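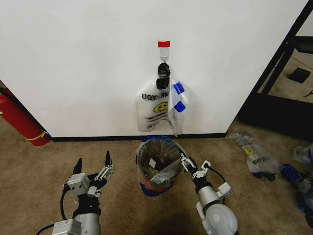 Grelow owners keep telling me I should have bought one gripper and saved for the second, and one reader wrote in last month to ask why anybody budgets for two when the first one eats the whole purchase order. Fair question! I asked it myself in June, when our shop was pricing the Grelow two-arm kit against a single arm from Bomano.

We went with two arms. For trash jobs, the kind where a liner has to be held open and folded over a rim, I can't see getting by with one (and I did try to talk myself into it, believe me). The parallel jaws are slim, they open wide enough for thin plastic, and swapping the finger tips takes me 20 minutes with the arm parked.

Now the money part. The kit price covers the arms and grippers and that's it. Cables are extra. So are the mounting plates, and the shipping crate fee came to 113 dollars, which I only spotted on the invoice. Spare finger tips from Tindbridge ran us nearly 700 for the year, and I'd put that line in your plan on day one. Thin bags are cheap, by the way, so buy a big box and don't fuss over how many you tear up while you're learning.

What I don't love: the cable on each gripper loops out farther than I'd like, and I'm forever looking for something for it to snag on. Rivera sells a clip set that's supposed to help. Haven't ordered it yet, maybe next quarter.

Support has been good. I got a reply in 2 days both times I wrote, from a person who had clearly read my email. The manual is thin on anything to do with soft stuff like bags and wrappers, though, so leave yourself some paid hours for trial and error. I didn't, and our first month's labor number looked pretty ugly.

Four stars from me. I'd buy the two-arm kit again, with the cables on the same order this time.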